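Informe de avance a Dasbridge, proyecto Junby
Célula de manipulación de engranajes
16 de abril de 2019

Prometimos en el informe anterior que este sería aburrido. No ha podido ser.

El hito de abril pedía 3.000 ciclos de agarre sin intervención humana. Llevábamos casi 40 seguidos, y ya había quien hablaba de encargar tarta, cuando el brazo soltó un engranaje en pleno traslado, cerró la pinza sobre el aire y siguió su trayectoria con toda dignidad hasta el punto de entrega. Allí entregó nada y lo anotó como éxito. El registro recoge 7 éxitos más de esa misma categoría espiritual antes de que alguien pulsara la parada.

La caída no causó daños personales, y el engranaje está mejor que nosotros. Lo que preocupa es lo segundo: el controlador de Emance da por bueno el agarre cuando los dedos llegan a la posición ordenada, haya pieza o no. El umbral de corriente que debía detectarlo estaba desactivado desde la puesta en marcha, con un comentario en el código que decía «provisional».

Hemos vuelto al agarre por el cubo central, con la velocidad limitada al 15 % y una persona junto a la parada mientras el brazo tenga corriente.

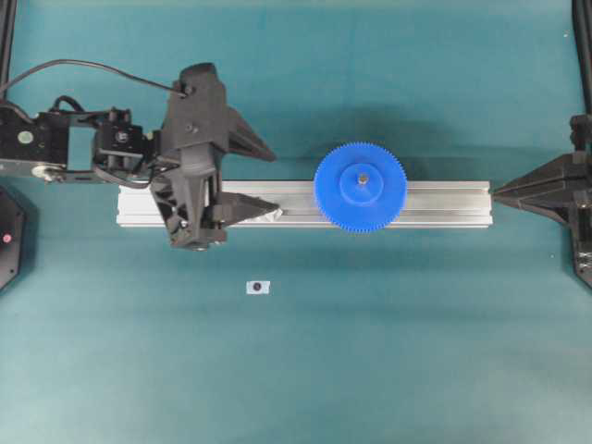

El engranaje azul es el mismo modelo en las dos tomas.
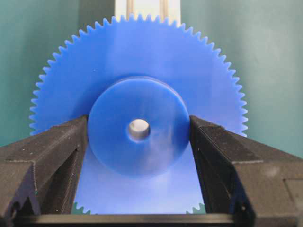
Yutong Tang leyó el borrador y objetó que el umbral, por sí solo, no basta: un dedo que roza el dentado también consume corriente, y el sistema se quedaría tan contento sujetando media pieza. Propone comprobar además la apertura final de la pinza contra el diámetro del cubo, y que cualquier discrepancia detenga el brazo en el sitio, sin reintentos automáticos. Añadió que la palabra «provisional» debería caducar sola. Aceptamos las dos primeras cosas y estudiamos la tercera.

Quedan pendientes la reactivación del umbral, la doble comprobación y una revisión de los registros anteriores, que abrimos con poca ilusión. El informe de Dobos sobre la parada de emergencia irá como anexo cuando lo recibamos. Pedimos trasladar el hito a la próxima entrega, sin cambio de presupuesto. La tarta no se llegó a encargar y no figura en los gastos.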